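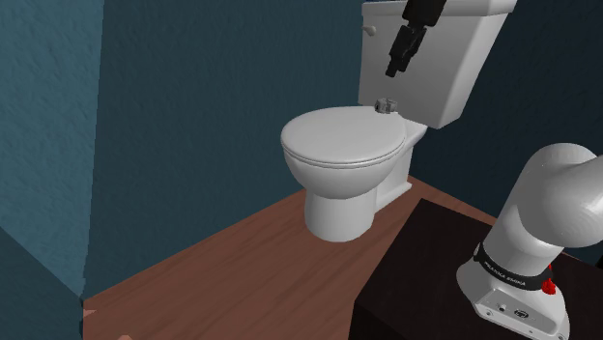
About Us

Hi, and thanks for clicking over to the page most people skip! I'm the owner of Womach Home Media, and if you're selling, leasing or managing a place anywhere near Jatarville, I'd love to help you show it off.

I came at this sideways. I was a property manager for 7 years, mostly small apartment buildings and a few older duplexes over in the Vestergaard neighborhood, and part of my job was taking the listing photos. I was terrible at it. Dark hallways, crooked door frames, my own elbow in the mirror. Then one spring I had a two-bedroom that just sat and sat, so I borrowed a decent tripod, opened every blind in the place and tried again. I got the bug right there in that living room and never really put the camera down again.

These days we're a small crew working out of Suite 271 on the second floor of the old Hivex building (come up the back stairs, the front ones go to the dentist). We do interior and exterior stills, walk-through tours you can click around in, measured floor plans and computer-rendered rooms for homes that are still being built or remodeled. The rendering side started as a favor for a builder who had a row of townhouses and nothing to show buyers except dirt and string. Now it's close to half of what we do, and I'll talk your ear off about floor finishes and wall colors if you let me.

What we don't do is fib. If there's a power line behind the house, it stays in the picture. If a room is a rendering, we label it as a rendering on the listing sheet. I've had sellers ask me to make a yard bigger or lose the neighbor's garage, and I always say no – buyers are going to stand in that yard sooner or later, and they'll be grumpy if it shrank.

We've now worked on 3171 listings, from studio rentals to a farmhouse with its own pond (and its own geese, which I do not recommend). The smallest job was a storage loft. The largest was 2000 acres of ranch land, and I came home from that one with a sunburn and a very dusty car.

Booking is easy. Send us the address, the square footage if you have it and when you'd like to go live. Mornings fill up first, especially in June, so try to give us a little warning if you can. Photos come back the next business day, floor plans take a day longer, and renderings depend on how many rooms you need and how often you change your mind about the countertops. No judgment, I've redone my own kitchen on screen more times than I'd like to admit!

The office is open from 8:30 a.m. to 5 p.m. and we answer our own phone. If you get voicemail, we're probably up a ladder, so leave a message and we'll call you back that same afternoon.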